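Procura-se pessoa para arrumar frasquinhos

A Promiretti precisa de alguém com paciência para a bancada de triagem: separar frascos pequenos, juntar tampas soltas, ler rótulos minúsculos e pôr tudo na caixa certa – de preferência antes do almoço.

São 16 horas por semana, só de manhã, com início em janeiro. Não pedimos experiência. Pedimos boa vista e algum desgosto pela desordem. Quem arruma o armário dos remédios por cores leva vantagem, embora em casa ninguém lhe agradeça.

Oferecemos contrato, café razoável e um candeeiro.

Candidaturas ao cuidado de Dorin Stoica, na receção, até às 11 horas.
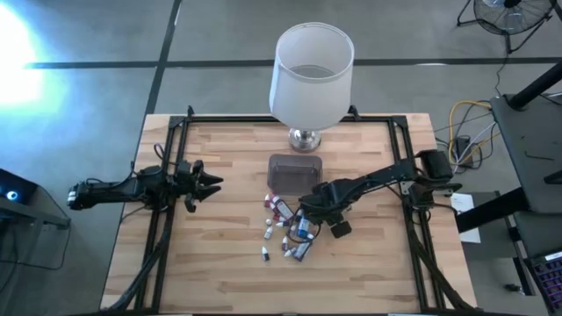 A bancada de triagem, com frascos, caixa e candeeiro.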